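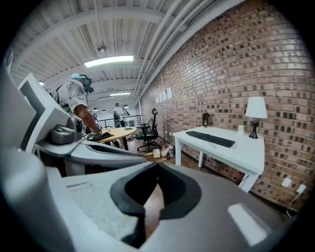

Figure 1. The upstairs room at Rallham during the open day, with the light wood table at left in use.

My site visit report is on the open day at Rallham, which I went to in August with my lab partner, Imani Mollel. We picked it off the class list mainly because it was one bus ride away, and I'm really glad we did!

I had pictured cages and yellow tape. What we got was an upstairs loft with a brick wall down one side, table lamps on the furniture and sheets of paper put up in a row – more like a shared office than a robot lab. People were working at the tables in headsets, and we were allowed to stand pretty close as long as we kept our bags off the floor.

Our guide was Shewit Mekonnen, who gave a short talk and then let us ask whatever we wanted. Their project is called Prilano, and the idea is to teach a robot arm everyday table jobs by recording people doing them first. She said they had 2,205 recordings saved so far and that about 200 get thrown out in a normal month, mostly for boring reasons like a dropped object or somebody stopping halfway. I wrote that down right away, as our textbook makes it sound like every recording is usable.

Then we got to try! There were 16 visitors, so we went in groups of 4. My job was to pick up a sponge with the hand-held gripper and put it in a bowl (sounds easy, right?). I squeezed way too early the first time and knocked it off the table. Imani got it on her first go and has brought it up every day since. What surprised me most was how much I missed feeling the thing in my fingers – you end up watching the tips the entire time.

For the class question about limits, I'd say lighting and clutter. Shewit told us they move lamps and small stuff between sessions on purpose, so the robot doesn't only learn one tidy room. I'd like to follow up on that for my final project, if Imani agrees to share the sponge.

Report turned in 6 September 2023

Student Project Reports | Contact the department office | Back to top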